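Checkup day for the Salus suturing cell
Thursday, June 4, 2026

I got to sit in at Keogh while our Salus cell had its service, and yes, I loved it! New cables first, then the stitch check on a practice pad.
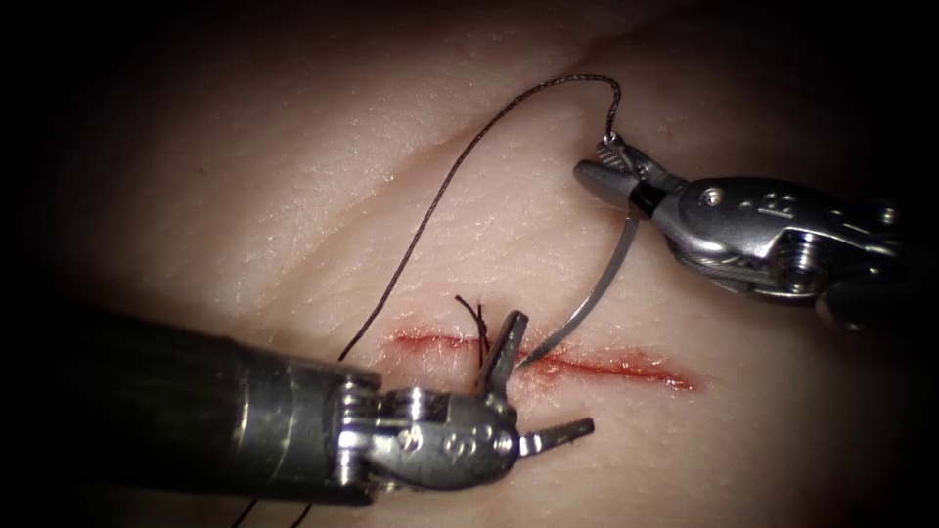 Needle at the incision, next to a tied knot.

The left arm had been dragging a bit (you could feel it at the controls), so its wrist tension got reset.

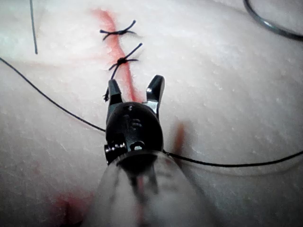 It's a fiddly job, 15 minutes an arm if the screws behave.
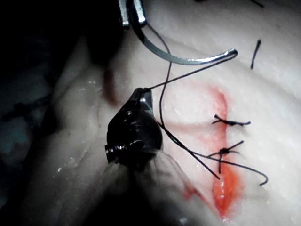
The wrist cameras get recalibrated too, and then it's back to the logbook. Next service is in November. 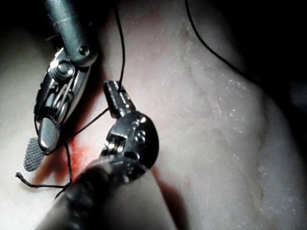 Both instruments at work, thread in the jaws.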